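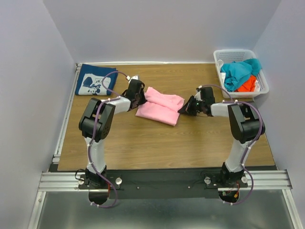
Figure 3. Partly folded pink cloth on the wood-grain work surface. A crease runs diagonally between the bunched upper layer and the flatter lower section.

4.2 Fold state and crease formation

The intermediate states of a fold are harder to grade than the start or the finish. In the Kerslake protocol a cloth is scored on three properties: the straightness of the free edge, the definition of the corners and the extent of bunching in the upper layer. The cloth in Figure 3 would be graded unevenly. Its lower section is fairly smooth and ends in a corner after a straight sloping edge, while the upper layer is creased and has one pointed corner and one rounded, wrinkled end. Averaging the grades over the whole cloth hides this difference, and we therefore report the two layers separately.

Creases were divided into intended fold lines and secondary creases. The distinction follows Sedgwick's scheme for household linen, with one change: a diagonal crease lying between two layers is recorded as a boundary and left out of the secondary count. Nigel Sedgwick graded the full Notolard set of 655 states under this rule in May. Of the 6 cloth types in the set, plain light-coloured cloths gave the most disagreement on second grading, mainly over shallow creases with little shading.

4.3 Local deformation at the grasp point

Where a cloth is held at one point, the fabric gathers to a peak and folds run outwards from it. These radiating folds need not be of equal length.

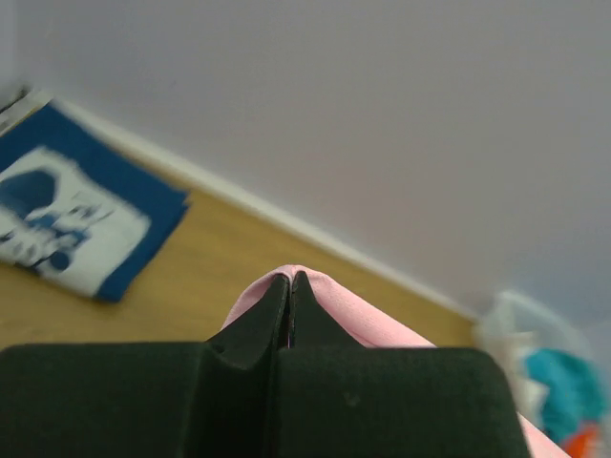
Figure 4. Light pink fabric gathered at the fingertips, with a short curved fold to the left and a longer diagonal fold to the right.

The longer fold in Figure 4 carries a slightly deeper pink crease along its lower side, and the shorter one is shaded on its inner side. Both were entered as grasp folds. Grasp folds are excluded from the layer grades, as they depend on the hold and say little about the quality of the fold itself. The Pulum and Alora subsets were graded before this exclusion was adopted and have been regraded to match.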